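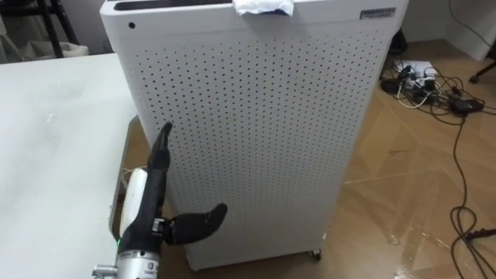 Work and Automation, Unit 2
Handout: Reassigning tasks at the Pirdale site
Prepared by Dorota Lis and Ismail El Idrissi

This unit examines what happens to a job when part of it passes to a machine. The case is the Pirdale assembly and packing site, where handling robots were brought in to pick up, hold and pass small items at shared tables. The site employs 57 people on the day shift.

1. Tasks and jobs
A job is a bundle of tasks. At Pirdale, the robots took over repeated picking and holding. Checking, sorting out mix-ups and talking with the next station stayed with employees. Several new tasks also appeared: clearing floor space, keeping cables out of walkways, restarting a stopped arm and recording the stop. None of these was in the original job descriptions.

2. Hands built like ours
A hand with fingers and a thumb can be used with objects and furniture designed for people. The employer therefore kept its tables and shelves. Employees reported that this made the change look smaller than it was. Ronja Haugen, shift lead, told the course team that her staff went on reaching across the table as before and had to learn to wait.

3. Pace and control
Under the first plan, each station was to handle 500 items per shift. Employees asked who would answer for a shortfall when the arm had stopped. The written agreement now states that stopped time is not counted against the operator. It also grants each operator 90 minutes of paid training per week during the first month.

Terms to know: task, job, shared workspace, stopped time.

Reading: Solheim, "Waiting for the Arm," sections 1 and 2 (course folder).

For discussion
Which of the new tasks in section 1 should carry extra pay?
Who should have the right to stop a robot, and who should decide when it starts again?

Written responses go to Shuk-fan Shih before the next meeting.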